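Media Economics, Unit 3: Selling Hours of Airtime
Handout for the Thursday group

Last time we spoke about advertising spots. Today we look at a different source of income, the sale of whole hours. A station does not produce the program. It rents the time to an outside buyer, and the buyer brings the finished material and keeps the audience for his own purpose.

Main terms
Block: a continuous piece of airtime, usually one hour or longer.
Lessee: the party who pays for the block.
Lead-in: the program directly before the block.
Carry-over: the part of the audience which stays on the channel when one program ends and the next begins.

We use the case of Veltholm, a regional channel with a weak evening schedule. For several years Veltholm rented two hours every evening to Pridov, a home shopping company. The rent was safe money and it arrived each month, also in the months when advertisers were careful. But the late news, which came directly after Pridov, had a very small carry-over. The viewers had left already at eight o'clock and they did not return.

In December the channel wanted to start its own evening talk show, produced by the studio Brornum. The hours were occupied, so Veltholm offered Pridov a move to the night, from 2 a.m., with a lower price per hour and one more hour in the block.
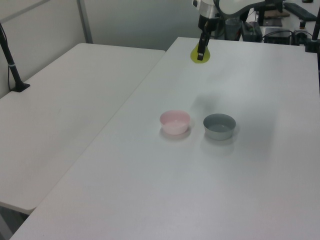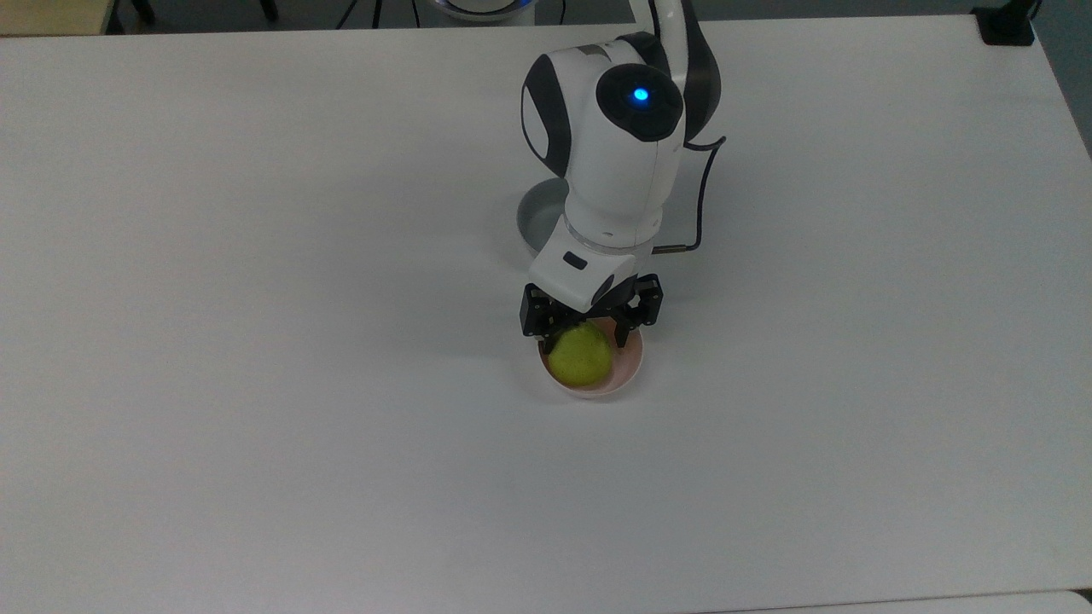 Please consider what each side gives up. Pridov loses viewers who buy on impulse after dinner. Veltholm loses rent at once, while the income from the talk show comes slowly, because advertisers wait for the first ratings. A reader of an earlier version of this handout, Ayala, wrote to me that I make the night hours look too poor: a shopping block at night has few viewers, but they stay longer and they telephone more often, so the lessee may be satisfied with the exchange. I find this remark correct, and I ask you to include it in your calculation.

Exercise
Assume that the evening rent is 2000 per hour. Find the lowest night rent that Veltholm can accept, if the talk show must cover its own cost after 3 months. Write down every assumption you make about carry-over. There is more than one good solution.

For next week, read the chapter on license rules. In many countries the share of rented time is limited, and the night hours are sometimes counted in a different way.

128 shares
2 comments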